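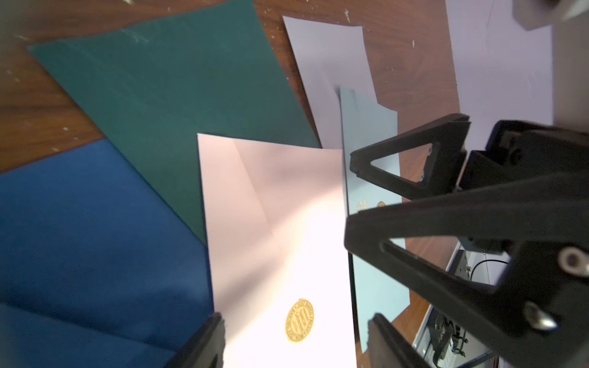

Color was the last thing the town agreed on, according to Lautaro Gallardo, and it took longer than the roof. When residents of Naltbridge voted to restore their public library, the building drew wide support. The question of what to paint the reading room held up the work until June.

The library opened as a grain exchange and kept the high ceilings of its first use. Successive repaintings left it a flat cream throughout. During repairs to the north wall, workers uncovered older coats beneath the cream, among them a gray-green and a strong red. The town then had to decide which period of the building's life it wished to honor.

Opinion divided along familiar lines. Older patrons had known only the cream and saw no cause to disturb it. Members of the historical society favored the red, which they dated to the exchange years. The library staff asked for something that would not tire the eyes of people who read for hours under lamps.

The Lawal Foundation, which paid for a share of the repairs, placed no condition on the choice. It did require that the public be consulted. Ballots went out with the water bills, and 4,000 households received one. Returns came to 53 percent, a higher figure than the last municipal election produced.

Results favored the gray-green by a narrow margin. The architects at Datero had advised against deciding from a printed card alone, and their report to the council explains why. A small sample is seen against whatever surrounds it. A wall is seen against itself, and it takes on the light of the windows and the tone of the floor. The firm therefore painted 10 trial panels, each as tall as a door, and left them standing in the reading room through the spring. Patrons were invited to visit in the morning and again after dark.

Several people changed their minds. The approved shade is grayer than the one first proposed, and the red survives on the inside of the entrance doors.

The neighboring town of Nalitz has since requested a copy of the report as it prepares to repaint its courthouse. In Naltbridge, the reading room is open until 9 in the evening. The children's wing remains cream while the council considers the cost of a second phase.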